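Cidwood Learning Kitchen: Tableware and Play Food Gallery
Perrin Centre for Household Skills, Bovberg Campus
Published 02/05/2025

The Cidwood Learning Kitchen provides practical instruction in setting, serving and clearing a table. Its programme is open to school groups, adult learners and families, and is delivered on the ground floor of the Perrin Centre. This gallery records part of the tableware collection and the table at which it is used.

The collection holds some 500 pieces, catalogued by colour and by size. Plates, bowls and cups are issued to groups as mixed sets, so that learners become accustomed to working with articles of differing shape and weight. Colour plays a considerable part in instruction. A learner who is asked to place an item on the green plate, or to return it to the blue bowl, is practising attention as well as handling.
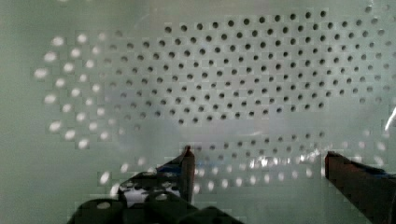
Sets are issued from the storeroom at the start of each session and are returned to the same shelf when the session closes. Groups are asked to check the contents against the card supplied with the set and to report any missing article to the front desk. Chipped or cracked pieces should be handed in separately and must not be put back on the shelf.

Serving and sorting

The serving exercise begins with a table on which articles have been left out of order. Learners decide which items belong on a plate, which belong in a bowl and which should be stood upright before anything else is moved. The exercise may be completed individually or in pairs. It is described in full in the Bititz handbook, which is available for loan from the centre's library.

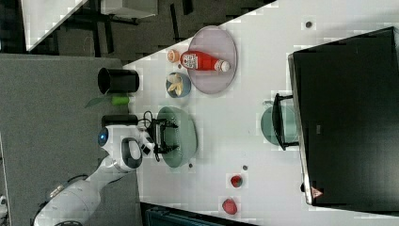

Ketchup bottle on the lavender plate, with banana in the small blue bowl and two strawberries on the white tabletop.

Plates are arranged by size in the first part of the exercise and by colour in the second. Instructors may vary the food items according to the age and experience of the group. Condiment bottles are included in most sets, as they are among the articles most often left lying on a table at home and require a different grip from a bowl or a cup.

Clearing

Clearing is taught as a separate skill. Cups are dealt with first, followed by small items of food, then bowls, and finally plates. Large items are left until last so that smaller ones may be gathered onto them where this is suitable. Learners are encouraged to work from the edge of the table toward the centre.

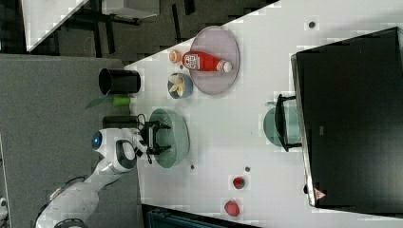 The tabletop is wiped at the end of each session and the plates are washed by hand in warm water. Abrasive pads are not to be used on coloured ware.

Borrowing and enquiries

Schools and community organizations may borrow tableware for up to 22 days. A single loan is limited to 200 pieces. Requests for the June program period should be made in writing to the Bovberg Campus office and should state the number of learners and the colours preferred.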